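## 5. Setting up the auditorium for a screening

This section covers Screen 2 at the Morham. Screen 1 has its own booth and is dealt with in section 6. Allow 45 minutes before doors if you are working alone.

You will need the booth key, the programme sheet for the day and the film's delivery key. Renato Figueroa emails the delivery keys on Tuesday for the week ahead. If yours has not come, ring him before you start.

### 5.1 Starting the projector

1. Switch on the extractor fan at the wall. Wait until the green lamp beside it is lit.
2. Turn on the Jarkutach server, then the projector. Do not reverse the order.
3. Wait for the server's home page to load. It takes up to 5 minutes.
4. Press **Lamp on**. Leave the dowser closed.
5. Write the lamp hours in the booth log.

> **Caution:** Once the lamp is lit, do not switch it off for at least 15 minutes. Never cut power at the wall while the cooling fan is running.

If the lamp reading is 1,977 hours or more, tell Ilona Szűcs before the show. The show can still go ahead. She will book the change.

### 5.2 Loading the film

1. Plug the drive into the left-hand port. The right-hand port reads but drops out on longer features.
2. Choose **Ingest**, tick the feature and any trailers, and press **Start**.
3. When ingest has finished, open **Keys** and load the delivery key from the memory stick.
4. Check that the key's start and end times cover the whole screening, including any late start.
5. Build the playlist in this order: house slides, trailers, certificate card, feature.

Note: subtitled prints often arrive as two packages under nearly the same title. Pick the one with the language code on the end. We showed the first 17 minutes of a Korean drama last October without subtitles because the wrong one was loaded. Hyun-seo Yang now checks the playlist for all foreign-language titles.

### 5.3 Picture and masking

1. Look up the ratio on the programme sheet. It will say Flat, Scope or Academy.
2. Select the matching preset on the projector.
3. Run the side masking in or out with the rocker switch by the booth window.
4. Put up the test chart and open the dowser.
5. Walk to row F and look at the corners. All four arrows should touch the masking.

If one corner is soft, leave the lens alone and note it in the log. Theerawat Wiriya sets the focus on his monthly visit. 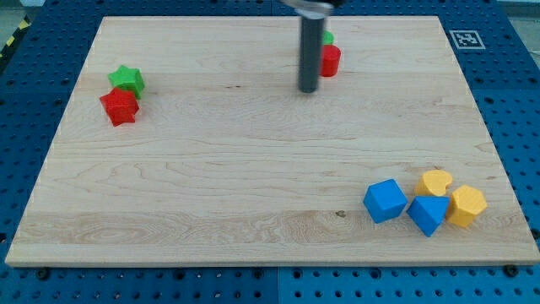

### 5.4 Sound check

1. Set the processor to channel 2.
2. Bring the fader to 5.0 and play the trailer reel.
3. Listen from the back row, then from the front. Dialogue should come from the centre speaker only.
4. For a full house, raise the fader to 5.5. Don't go above 6.

Black and white titles from the Prudton archive are mono and can sound thin. Use the preset marked **Ha** for these and put it back to **Normal** afterwards.

### 5.5 Before doors

- House lights at half
- Exit signs lit
- Dowser closed, playlist cued to the first slide
- Radio on and tested with front of house

Tell Yolanda Iglesias or the duty manager that the screen is ready. Doors are not opened until they have heard from the booth.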